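Home | Tips | Buildings | Tenants | Forum

How to Look Up the Permits on the Building Next Door

Last updated February 2023

So a green plywood fence went up overnight and the guy inside it says he "just works here." Fine. You can find out what they're building without him.

Start with the address, the real one. Corner buildings often have two, and the paperwork will be under whichever one you didn't try. Ours was filed as 133 Beltitz Street, though the door, the mailboxes and every pizza menu say 445 Naidoo Avenue.

Next, go to the city's permit search page and type in the house number and street name separately. Leave off "Street" or "Avenue." The search box has opinions about those. If you get 367 results, sort by filing date and ignore anything about boilers.
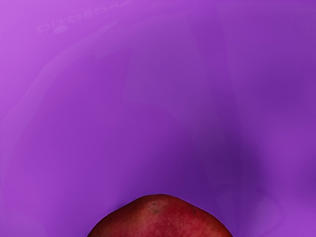
Open the newest job and look for the work type. "Alteration" can mean a new bathroom or two new floors, so click through to the description and compare the existing height with the proposed height. If the second number is bigger, say goodbye to your afternoon light.

Now check the status. "Filed" means somebody paid a fee. "Approved" means the plans got a stamp. "Issued" means you'll be awake at 7 a.m.

Write down the job number before you close the tab – the page times out after 10 minutes and remembers nothing. You'll need that number if you call in a complaint, and also if you go to the June zoning hearing, where they'll ask you for it twice.

If no permit comes up under either address, take a picture of the fence and report it.

14 comments | Share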